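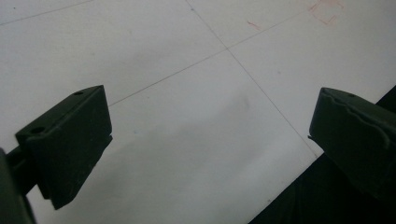 What should you keep on a tile floor? As little as you can get away with, and whatever does stay down there should be easy to pick up with one hand.

That's my whole position, and I've held it since August, when I moved into a place on the third floor of the Wultudton building with pale tile all the way through. Before that I was a rug person (I owned 3 of them, and a runner!) and I kept things on the floor the way other people keep things on shelves. Shoes, bags, the recycling, a stack of magazines I was going to get to. Carpet lets you do that. Carpet swallows things. Pale tile shows every crumb and every hair, and the grout lines make it worse, like graph paper for dirt.

So I started picking stuff up. I want to make a case for it, and I know how that sounds, because half the internet is already telling you to get rid of your belongings. I don't want you to get rid of anything. I have plenty of belongings and I like them. I just think the floor is the worst shelf in the house and we all use it first.

My friend Valentin Baudry disagrees with me completely. His view is that a bare floor makes a home feel like a waiting room, and that a basket by the couch or a pile of books next to the bed is what tells you a person lives there. He has a point about the waiting room. My first week of this, I'd walk out of the bedroom at 6 in the morning and feel like I should be taking a number. But then I swept, and the whole kitchen took me 15 minutes less than it used to, and I forgave the waiting room pretty fast.

The real trouble is the things that honestly do belong near the floor or get shoved down there when the counter fills up. Trash, pet food, flour if you buy it big, the jar of laundry powder. For those I've gotten very opinionated about containers, and my opinion is: round, plain, and with a real lid. Square ones hold more, sure, I've heard it. They also have corners, and corners on a tile floor collect a little drift of fuzz that you have to go after with your fingers. A round container you just tip, roll a half turn, and mop where it was.

Lids are where people cheap out. I bought a plastic set from Flirex once because it came in a nice stack, and the lids warped and popped up on one side like they were trying to hear what we were saying. Metal is better. Brushed steel over a plain white body is my favorite combination, because the white disappears against a pale wall and the steel gives you something to look at.
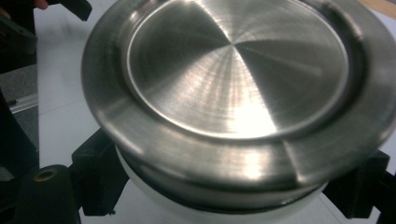 The knock on steel is fingerprints, and I won't pretend it isn't a nuisance. You touch it, it remembers. But a brushed finish is a lot kinder than a polished one, and a dry cloth going in the direction of the grain takes care of most of it. I do mine while the coffee's going. If you scrub across the grain with something rough you'll be looking at that mistake for years, so please don't do that. (I did that. It was a lid I really liked.)

And skip the labels! I know, I know, everybody loves a label. I bought a label maker, the Lazarević one, and a roll of 1000 little rectangles, and I have 571 left, so you can see how deep in I got. If you can't remember which can has the rice, pop the lid and look. It takes a second and you find out whether you're low on rice.

Valentin came by for dinner last month and put his bag down right in the middle of the kitchen, where he always puts it, and I stepped over it all evening without saying anything. He thinks I've mellowed. I've ordered a wall hook, a big one, and it's going up next to the door at the height of his shoulder.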